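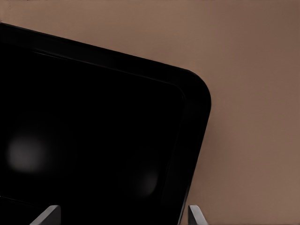

Simulated hours vs. real hours for a small shop

Forum: Automation and Robotics > Training and Simulation
9 replies, 252 views

tdomanski
We run a small packing line and are looking at a Zatatier arm for kitting. The sales rep says most of the training can be done in simulation and we would need maybe a day on the real floor. Has anyone here bought on that promise? I have a budget for one arm and no engineer on staff.

modupe_u
We bought one in May. The simulated part went fast. The floor part took two weeks, mostly lighting and shiny bags. Budget for that, and for the person who has to stand there.

FDudas
Two weeks sounds like a setup problem to me. We did ours in three days with the Badilia package. If you get the friction values and part weights right before you start, most of it carries over.

modupe_u
What parts are you running?

FDudas
Molded caps, one size.

modupe_u
OK, then we're comparing different jobs. We have 1110 part numbers and a third of them are in soft bags. I can't weigh and model every one of those.

dalia.elk
I'd side with Modupe on this. Rigid parts carry over well. Bags, cable and anything with a loose lid don't, at least in the tools I've used. Tadeusz, what's in your kits?

tdomanski
Brackets and screws in boxes, plus a gasket that comes in a plastic sleeve. The gasket is the one I worry about. It's in every kit.

FDudas
Then leave the gasket to a person and let the arm do the rest. You don't have to automate the whole kit on day one.

tdomanski
That would mean keeping somebody at the station full time, and the labor saving is how I got the budget approved.

cjiang
Integrator here, so take this with that in mind. Before you sign, ask the vendor for three things in writing:
- pick success on your own parts, on a real arm, over a full shift
- who pays for floor time past the quoted day
- whether you can retrain for a new part yourself or have to call them

The last one matters most with no engineer. One customer of mine on Tian software was paying for a visit every time a box size changed.

FDudas
A full shift is a lot to ask for one arm. Most vendors will say no. An hour is reasonable.

cjiang
Some do say no. I'd still ask. An hour won't show you what happens when the bins get low or the afternoon sun comes in.

dalia.elk
Also check whether the simulator license is yearly. Ratent was included with ours for the first year and then became a separate line on the renewal. I missed it when I read the quote.

tdomanski
Thanks all. The quote does say yearly, on the second page. I'm sending them a box of gaskets and asking for the full shift. If they offer an hour I'll ask for it at 4 pm with the bins nearly empty.

modupe_u
Send the worst sleeves you have, the wrinkled ones. Post what they say.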